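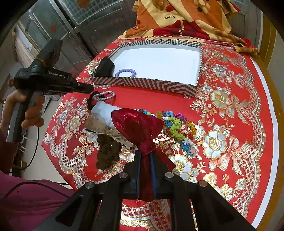
PRESSEMITTEILUNG

Work & Travel: Trusura startet Bewerbungsrunde für Sommerjobs in Freizeitparks und Ferienorten — 368 Plätze, Frist endet im Februar

13. November — zur sofortigen Veröffentlichung

Die Austauschorganisation Trusura öffnet ab heute das Portal für die kommende Sommersaison. Gesucht: Studierende ab 18, eingeschrieben an einer Hochschule in Deutschland, Österreich oder der Schweiz. Geboten: 368 Plätze bei Saisonbetrieben, Unterkunft inklusive Vermittlung, Betreuung vor Ort. Bewerbungsschluss ist Ende Februar, Nachzügler kommen auf die Warteliste.

Neu in diesem Jahr ist der Freizeitpark Clultomer. Dort werden Leute für Fahrgeschäfte, Kassen, Gastronomie und die Parkreinigung gebraucht. Einsatz mindestens zehn Wochen, Einarbeitung im Park. Wer an die Fahrgeschäfte will, muss vorher eine Sicherheitsschulung machen, dauert drei Tage und wird bezahlt. Weiterhin dabei: der Badeort Brevov mit Hotels, Strandcafés und dem Minigolfplatz an der Promenade.

Letzte Saison gingen 2.933 Bewerbungen ein, deutlich mehr als erwartet. Vermittelt wurden davon nur ein kleiner Teil, was auch zu Beschwerden geführt hat. Trusura hat das Verfahren deshalb umgestellt. Rückmeldung jetzt innerhalb von drei Wochen, auch bei Absagen. Das Bewerbungsgespräch läuft per Video, zwanzig Minuten, zur Hälfte auf Englisch.

»Die meisten fragen im Gespräch zuerst nach dem Lohn und dann nach dem Zimmer. Beides steht jetzt in der Ausschreibung, und zwar bevor man sich bewirbt«, sagt Da-eun Byun, Programmleiterin bei Trusura. Byun hat selbst zwei Sommer an der Kasse eines Vergnügungsparks gearbeitet. »Der erste Einkauf im Supermarkt hat mich damals drei Stunden gekostet. Ich kannte keine einzige Marke und bin mit Toast und Erdnussbutter wieder raus.«

Kosten: Die Programmgebühr liegt bei 900 Euro. Enthalten sind Vermittlung, Unterlagen für den Visumsantrag, Vorbereitungswochenende, Notfallnummer rund um die Uhr. Nicht enthalten: Flug, Konsulatsgebühren, Miete am Einsatzort. Die Miete wird in der Regel wöchentlich vom Lohn abgezogen, der genaue Betrag steht in der jeweiligen Stellenbeschreibung. Ratenzahlung in drei Teilen ist möglich, bitte im Formular ankreuzen. Für Flüge sollte man derzeit ungefähr 558 Euro einplanen, je nach Abflughafen und Datum auch mehr. Bitte nicht buchen bevor das Visum da ist.

Untergebracht werden die Teilnehmenden in Wohnheimen oder Wohngemeinschaften, meist zu zweit im Zimmer. In Brevov sind die Häuser zu Fuß erreichbar, in Clultomer fährt morgens und nach Parkschluss ein Shuttle. Freundinnen und Freunde können sich gemeinsam bewerben, beide müssen im Formular den jeweils anderen Namen angeben. Eine Garantie auf denselben Arbeitsplatz gibt es nicht — dasselbe Haus klappt fast immer.

Auch das Stipendium Nzioka wird wieder ausgeschrieben. Übernommen wird die komplette Programmgebühr, für sechs Personen. Voraussetzung ist ein kurzer Text, maximal zwei Seiten, über die eigene Motivation und die persöhnliche Situation. Zeugnisse werden nicht verlangt. Die Texte gehen zusammen mit der Bewerbung ein, nachreichen geht leider nicht.

Für Unentschlossene gibt es Info-Abende online, jeweils 18.30 Uhr, mit Ehemaligen aus der letzten Saison. Termine im Portal unter »Aktuelles«, Anmeldung nicht nötig. Themen sind unter anderem Steuererklärung, Bankkonto, Krankenversicherung und Reisen nach Ende des Vertrags.

Über Trusura
Trusura vermittelt Saisonjobs und Praktika im Ausland an Studierende. Schwerpunkte: Freizeitparks, Hotellerie, Feriencamps. Die Vorbereitungswochenenden finden an vier Standorten statt.

Pressekontakt
Trusura, Da-eun Byun, Programmleitung
Interviews mit ehemaligen Teilnehmenden auf Anfrage, bitte mit zwei Tagen Vorlauf. Abdruck honorarfrei, Belegexemplar oder Link erbeten.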